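Skirwood Backdrop Hire: Frequently Asked Questions

How long is a hire?
The standard hire is 3 days. Pick up after 11 in the morning and bring everything back by the same time on the last day. Longer hires are priced on request.

Do you deliver?
Yes, within the city. Outside it we use a courier and you pay the courier's rate. Rolled canvas can't go by regular mail.

What is the difference between Drallwood and Ďurica cloth?
Drallwood is a heavy painted canvas that hangs flat and has to stay rolled. Ďurica is a lighter cotton you can fold. It creases, so plan time to steam it.

Can I walk on the backdrop?
On canvas, in clean shoes or socks. Please don't walk on the cotton.

Is there a deposit?
We hold a deposit on your card and release it once the backdrop has been checked. Painted pieces valued over $2,000 also need proof of insurance.

What if it gets dirty?
Leave it alone and tell us. Scrubbing lifts the paint. Light marks are covered by the hire price, but makeup, wax and food dye are charged as cleaning.

Can I cancel?
You can cancel free of charge up to 2 weeks before pickup. After that we keep half the fee. January bookings can be moved once at no cost.

Do stands come with it?
Every hire includes two stands and a crossbar. Sandbags are extra, and you need them outdoors.

How do I keep the cloth from sliding along the bar?

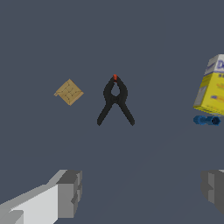

Pull the cloth tight from the center out and fasten it at each end of the crossbar before you raise the stands. A black spring clamp with two long handles does the job, and the orange-red tip is the end that goes over the cloth. Check the grip again once the bar is up. Clamps aren't included in the hire, but you can add them when you book.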